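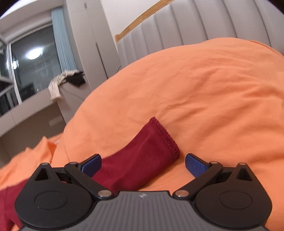
Norcombe Flight Archive Help Desk
Ticket: Engine run times wrong on aircraft history pages
Status: Resolved
Opened by: Mercy Shirima
Assigned to: Oduor Kashindye
Component: Logbook import (Skatar)

Mercy Shirima, 9:10 a.m.
The page for the Vullinetti twin shows the left engine being started after the airplane took off. The scanned logbook has the start at 5:40 a.m. and takeoff at 6:15 a.m. On our page the start is listed as 8:40 a.m. and takeoff is still 6:15. I checked two other legs of the same tour and they have the same problem. The right engine is fine on all of them.

Oduor Kashindye, 9:35 a.m.
Confirmed. The difference is 3 hours every time. Which import did these come from, the October batch or the older one?

Mercy Shirima, 9:42 a.m.
October. The older batch looks correct as far as I have read.

Oduor Kashindye, 10:20 a.m.
I ran a comparison on the October batch. It has 200 entries and 18 of them are off. All 18 are left engine starts typed from the mechanic's book. The takeoff and landing times came from the pilot's book.

Tried so far:
Cleared the page cache. No change.
Re-imported one entry by hand. Same wrong time.
Changed the time zone on the aircraft record. This moved the takeoff times too, so I put it back.

Brigitta Berchtold, 11:05 a.m.
I typed up the mechanic's book. There is a zone column in that spreadsheet and I left it blank where the page didn't give one. Could that do it?

Oduor Kashindye, 11:15 a.m.
Yes. Skatar reads a blank zone as the server's zone and then converts it to the field's local time. Please send me the sheet and I will fill in the column.
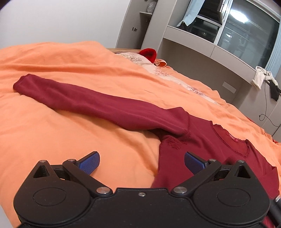 Maroon top with a V-shaped neckline, on an orange bedspread.

Hemant Maurya, 1:30 p.m.
Before you re-import, please export the Mutiso notes. They are attached to the same entries and the last re-import dropped them. I had to type 14 of them back in.

Oduor Kashindye, 1:50 p.m.
Exported. Zone column filled in and the 18 entries re-imported. Notes loaded back afterward.

Mercy Shirima, 2:25 p.m.
Start times match the scans now on all three legs I reported. Notes are there. The hangar move on the second leg still sorts below the takeoff, but that entry has no time in the book.

Oduor Kashindye, 2:40 p.m.
Entries without a time sort to the end of the day. Mwende Mushi has a separate ticket open for that. Closing this one.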